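The woman who runs the toy library on Grendutgate asked me to leave her name out, "because half the town owes me a puzzle and I'd like to keep shopping in peace." So I'll just call her the librarian, though she tells me the children mostly call her the toy lady, and she likes that better.

We sat in the front room with a pot of coffee between us and talked for most of a rainy morning. I had come to ask how a person ends up lending out toys for a living, and she began, as she does with most things, a long way back.

"My mother never bought us anything new," she said. "We traded. There was a whole street of kids, and a dump truck would go out our door in October and you'd see it again in spring with somebody else's teeth marks on it. I thought that was how toys worked everywhere. I was grown before I understood that people kept them."
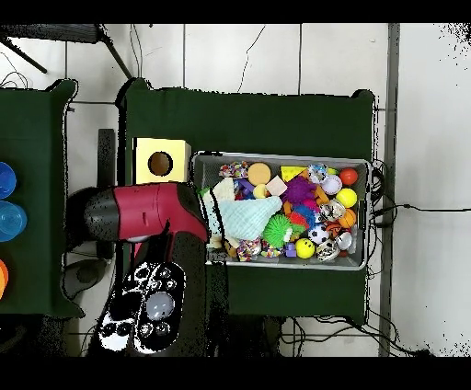
*Falcão*

She opened with 30 families and a borrowed set of shelves. Now there are 460 on the books, and the waiting list for the big train set is long enough that she has stopped reading it out to people over the phone. A membership lets you take home whatever fits in one tote bag, and she's generous about what "fits" means (I watched a father leave with a rocking horse's head sticking out of his).

I asked whether things come back broken.

"Oh, all the time! You have to be all right with that or you'll be miserable. The first year I wrote everything down, every chip and every lost wheel, and I charged for it, a quarter here and a dollar there. Parents got nervous. They'd hover. One little boy wasn't allowed to take his garage out of the bag. So I threw the list out, and now I fix what I can on Sunday nights with the radio on."

The fixing is her favorite part, I think, although she wouldn't quite say so. She gets her glue and sandpaper from Nurnine, the hardware store down by the bus station, and they let her dig through the odds-and-ends drawer for screws. She has nearly 73 mismatched dice in a coffee can. She can tell you which board games came without them.

What surprises new members is how seldom the fancy toys go out. "Anything with a battery gets borrowed once," she told me. "Balls, blocks, something soft, something you can put inside something else. Those I can't keep in the building. I had a child take the same stacking cups for the whole winter. Her grandmother offered to buy her a set and she said no, she wanted the library ones."

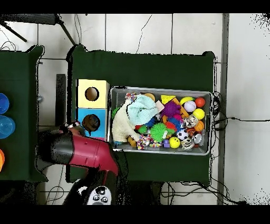 *Balls and blocks one day, something to cuddle the next.*

We talked about money for a while, which she finds dull and I find interesting. Fees cover the rent and not much else. The rest comes from a spring rummage sale and from Gandard, the bakery across the road, which gives her the day-old rolls to sell by the door on Saturdays. She has been told to raise the fee and she keeps meaning to, and then a family comes in with three kids and a stroller and she gives them the old price again.

Did she ever think of stopping? She poured us both more coffee before she answered.

"My knees think of it. But I have grown-ups coming in now who borrowed from me when they were four, and they bring their own babies, and they walk right over to where the farm animals used to be. I moved those shelves years ago. They still go to the old spot first."

The toy library is open Tuesday through Saturday, and she would be very glad of any spare jigsaw pieces, even the ones you can't place.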